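Against the Mixed Bin

Storage advice for small household objects and toys has settled on one answer: a box per category, a label per box, a shelf per row of boxes. I kept to that system for 23 months and now consider it badly specified. It optimizes retrieval, which is rare in most homes, and ignores the return trip, which takes place every evening.

The return trip starts with a surface. Everything goes to the middle of one table before anything is put away. A dark, matte top is preferable, as pale pieces stand out on it and glare is low.
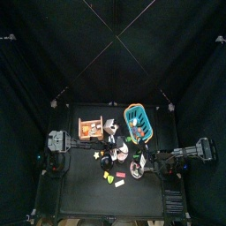

Small household objects and toys grouped on a black tabletop.

Once the pieces are together, the question is what to put them in. The Nornis catalog lists 1000 ways to divide a drawer. Llorente sells a divider set with 7 compartments, and in my use four of them stayed empty. Both assume that the owner will sort by type at the end of the day. I did so until June and then stopped.

Open kitchen vessels do the job better. A pot has a wide mouth, a rigid wall and handles for carrying. A bowl shows its contents from above. Neither needs a label, and both can be washed. The usual objection is that cookware belongs to cooking. A household with one pot should respect that. A household with four is already storing three of them empty. 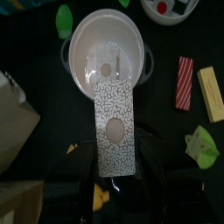 Vol. 7, No. 23

The white pot with gray side handles holds only a clear round lid, and the white bowl has already taken a cube with a red dot. The striped red block and the green star are still on the table. I would clear those by size, long pieces first, and leave color out of it. Sorting by color looks orderly and adds a decision for every piece.

Flat items are the weak point of the method. A long card leans on the rim of a pot or slides under everything else. The Rasis letter tray is adequate for cards, although its front lip is too low. A shallow baking sheet works as well and fits most cupboards upright.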